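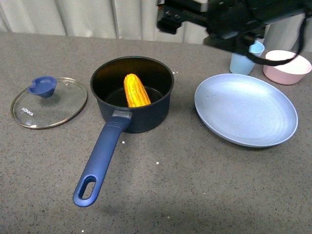 An ear of corn in a navy saucepan, with the glass lid off to the side.

The sign at the Setska farm stand says the corn was picked at 9 this morning. I have no reason to call anyone a liar. I do wonder why the sign was laminated.

Every September the same story gets sold along this road: corn must go from stalk to pot within the hour or it's ruined. That was fair advice once. Older kinds turned their sugar to starch in a hurry. The newer supersweet types hold up for days in a cold fridge, and a seed catalog will tell you so. The stands would rather you didn't read one.

Tratus, a hybrid now on half the signs in the valley, is sold as "heritage sweet," a phrase I can't get a grower to define. At Rawashdeh Market I paid 60 cents an ear for it. At Condov, 9 miles on, the plain yellow corn cost less and tasted the same to me – maybe better, though I was hungry by then.

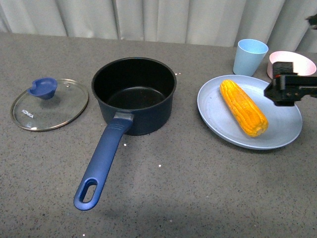

Saucepan and KONKA glass lid on a speckled counter.

Condov held a tasting last year, and 572 of the 600 people who filled in a card said they could taste "freshness." They had been told which plate was fresh. I'd like to see it run again with the labels off.

Until then, buy the ears with green husks and damp silk, boil them for a few minutes, and keep the extra 60 cents.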